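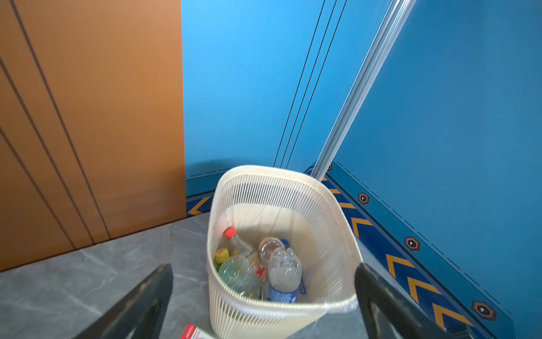

Participants wanted: robot open day at Lustley, August

Droston is looking for members of the public to take part in its August open day at the Lustley building. You will work alongside our service robots for one session while they handle everyday building chores, mostly trash and bottle collection, and then tell us how it went. No technical background is needed. People who have never been near a robot are especially welcome.

What you will do

Sessions last two hours. You will get a short safety talk, watch a demonstration by the staff, and then spend the rest of the time in the hallways and elevators with one robot and one operator. You may be asked to ride with the robot, carry items past it, or drop something in a wastebasket while it is working. The last 20 minutes are for a written questionnaire.

Who can apply

You must be 19 or older and able to stand or sit in a shared space for the length of the session. Wheelchair users can take part in every activity. Please wear closed shoes and leave long scarves and loose jewelry at home. Current employees of Droston or Fenel cannot apply.

Places and times

We have room for 200 participants over the week. Morning sessions start at 9:30 and afternoon sessions at 2:00. There is no afternoon session on Monday. Check in at the Agbenyega entrance, on the parking lot side. The front doors will be locked.

Payment

Each participant receives a $19 gift card at the end of the session. Parking is free. We do not cover travel.

Recording

Sessions are recorded on video for our own research. You will sign a consent form at check-in, and you can stop at any time and keep the gift card.

How to apply

Fill out the form on the open day page and pick two session times. If you cannot use the form, write to Open Day, Droston, 894 Lustley Road. You will hear from us either way within two weeks.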